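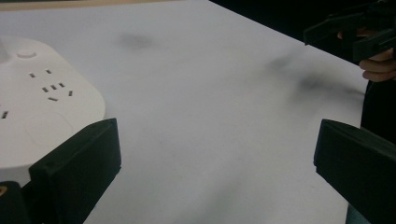

Moden Handling Rules, progress report for the second period
To: Plasitell program office
Period covered: through the end of March

Summary

We are on schedule, and the part of the work we were most nervous about has gone better than we hoped. The draft rules for hand-held gripper recording now cover the whole session, from setting up the table to signing off the files. Both sites, Babaei and Homovley, are working from the same text. That is a first for us, and it has changed how people talk to each other across sites. A question from one bench now gets answered with a rule number!

What we did

The main job this period was the section on two people working at one table. The first draft said "keep a safe distance," and everyone read that differently. The new wording is much plainer. Each operator has a home side. Jaws are open whenever the tool is moving toward an object and nobody has called a grasp. Only one operator reaches into the middle at a time, and the other keeps their tool at or beyond the table edge until the first has called "clear." Operators at Homovley suggested the word "clear" after trying a longer phrase that kept getting swallowed halfway.

We also finished the section on electrical items. Power strips, plugs and chargers are some of the most useful objects we have, as plugging in is a hard task and one our partners ask for again and again. The rules are now:

Strips used as task objects are never connected to the wall during a session.
The cord is taped down or led off the side away from both operators.
Finger pads are checked for loose or bare metal before any task with sockets.
A strip with a crack or a missing cover goes in the red bin and stays there.

The third rule came from the Babaei group, who had already been doing it on their own. We were glad to take it in word for word.

Table surfaces turned out to need their own page. Smudges and scuffs build up on white tops, and the two sites had opposite habits: one wiped after every task, the other let marks stay for weeks. Neither is wrong, but mixing them without a note makes the recordings hard to compare. The rule asks for a wipe at the start of the day and a line in the log if marks remain. We do not ask anyone to scrub between takes.

Trial of the draft

We checked 2617 recordings against the draft rules. Of those, 200 were set aside for a second reader, mostly where a call was missing or too quiet to make out. The second reading was slow and took up two full Saturday shifts, but it gave us our best edits. Several rules that looked clear on paper could not be checked from a recording at all, so we rewrote them or moved them to the setup sheet.

What is still open

Left-handed operators. The home side rule assumes a right-handed grip and feels awkward otherwise. We have a fix in mind and want to try it before writing it down.

Pad wear. We know pads should be replaced, but we have no good measure of when. For now the log asks for a yes or no on visible wear.

Next period

We will run 100 new sessions under the full text, split evenly between the sites, and send you the revised rules together with the marked-up draft, so your reviewers can see what changed. We would also love to have someone from your office sit in on a session. It takes a morning, and the two-person tasks are a real pleasure to watch once the calls become habit.

Spending is within the approved plan and we are not asking for any changes.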